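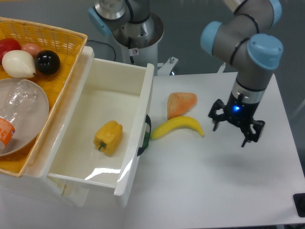 **What does a fixed-basket price index measure?**

It measures the change in the cost of buying the same set of goods and services, in the same quantities, at two different dates. Quantities are held constant, so any movement in the total comes from prices.

## 1. Notation

Let p0 and q0 be the price and quantity of an item in the base period, and p1 and q1 the price and quantity in the current period. Sums run over all items in the basket. Indexes are quoted with the base period set to 100.

- Laspeyres: L = 100 × Σ(p1 q0) / Σ(p0 q0)
- Paasche: P = 100 × Σ(p1 q1) / Σ(p0 q1)
- Fisher: F = √(L × P)

The Laspeyres form is the usual choice for monthly work. Its weights come from a past spending survey and are available before the current prices are collected. The Paasche form needs current quantities, which normally arrive late.

## 2. The Jelus data

The exercises in this unit use the Jelus household file. It covers 300 households that kept spending diaries for 14 days each. Purchases are coded to 60 item classes, and the diary totals are scaled to a monthly figure per household before the weights are computed.

Mean monthly spending in the base period is 2,380. Repricing the same quantities in the current period gives 2,499.

L = 100 × 2,499 / 2,380 = 105.0

With current-period quantities, the basket costs 2,300 at base prices and 2,369 at current prices.

P = 100 × 2,369 / 2,300 = 103.0

The Fisher index is the square root of 105.0 × 103.0, or 104.0 to one decimal place.

## 3. Why L and P differ

Households tend to buy less of the items whose relative price has gone up. The Laspeyres basket ignores this shift and keeps the old, larger quantities of those items. When price changes and quantity changes are negatively correlated, L exceeds P. The gap of two points in the Jelus file is consistent with that pattern.

The reverse can occur. If demand for an item grows for reasons unrelated to price (a change in income, a new use for the product) and its price rises as a result, P may be the larger of the two. Check the sign of the correlation before describing the gap as substitution.

## 4. Weights and price relatives

The Laspeyres index can also be written as a weighted mean of price relatives:

L = 100 × Σ w0 (p1 / p0), where w0 = p0 q0 / Σ(p0 q0)

This is the form used in practice. Diaries record expenditure well and quantity badly — a receipt may show what was paid for fruit without showing the weight. The share w0 needs only expenditure.

Shares must sum to one. In the Jelus spreadsheet they are rounded to three decimals and the column total is slightly off. Use the unrounded column for all submitted work.

## 5. Missing prices and replaced items

Two retailers supply the price quotes, Dukora and Tranico. When an item is missing at one of them, apply the following rules.

1. Missing for one month: carry the item forward using the mean price change of its class. Do not repeat the last observed price, as this biases the class toward zero change.
2. Missing for a second month: select a replacement of similar type and size. Record the date of the switch.
3. Replacement differs in package size only: convert both prices to a unit price and compare directly.
4. Replacement differs in quality: link the series. The price difference at the link month is treated as quality and does not enter the index.

Rule 4 is an assumption and can fail. Sellers sometimes raise prices at the same time as they change a model, and linking then removes a real increase.

## 6. Exercises

a. Using the class shares in the spreadsheet, reproduce L = 105.0 from the price relatives.

b. Drop the Tranico quotes and recompute L. State which class moves the most.

c. Derive P as a weighted harmonic mean of price relatives with current-period shares.

d. Read the Marciniak note on chained indexes (course folder) and show that a chained Laspeyres index need not return to 100 when all prices return to their base values.

Submit a, b and c before the June lab. Exercise d will be worked through in the session.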